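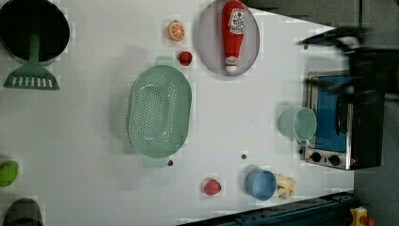 FOSTTON, August – A group of home builders in Fostton has finished the first working version of Sulel, a tabletop robot arm that practises picking up and putting away toy kitchen items. The plans, parts list and software will be free to download from the end of the month.

Sulel was put together in the Vidmar shared workshop, where members pay a monthly fee for bench space and the use of tools. The project was started by Kastriot Dimitrov, a retired lift engineer, who bought the arm second-hand and spent last winter rewiring its base in his garage.

"I wanted something to work on that wasn't a kit," said Dimitrov. "The arm came without a manual or a power supply. Getting it to move was a month of evenings. Getting it to stop where I wanted took a good deal longer."

The arm works over a white table with a metal rail along one side. The practice set is ordinary play kitchen stock: a pot, a slotted spatula, a colander, cups, a plate, a ketchup bottle, pieces of toy food and a small stove with two control knobs. The group chose toys for their low weight and mix of shapes. A strawberry and a colander need very different grips, and cups lying on their sides have given the most trouble so far.

Saimi Rissanen wrote the software that plans each movement. It runs on a desktop computer kept under the bench. She has logged 2000 attempted pick-ups since the arm was moved to the workshop, 581 of them with the current gripper fingers, which were fitted in June.

"The old fingers were too stiff and they flicked the small pieces on to the floor," said Rissanen. "The new ones are softer at the tip. We still lose a strawberry now and then."

The build has cost 1000 euros to date, of which 700 went on the arm itself. The rest was spent on motor drivers, cable, fixings and the toys. Members made the mounting plates on the workshop's own milling machine.

Anyone planning to copy the design will need a solid bench and room for the arm to swing clear of people. The download includes drawings for the base, a wiring diagram and notes on fitting an emergency stop. The group asks builders not to leave out the stop, and not to run the arm unattended.

The next job is the stove. Danica Kelmendi is working on a routine for turning the knobs, and hopes to have it ready for the Grorkolberg makers' fair, where Sulel will be shown on the workshop's stand. Visitors will be able to set out the toys themselves before each run.

Vidmar workshop is open to non-members one evening a month, from 6.30 pm. Sulel will be running at the next open evening.

**Press contact:** Edin Papadopoulos, Vidmar shared workshop, Fostton. Interviews with the builders can be arranged on request.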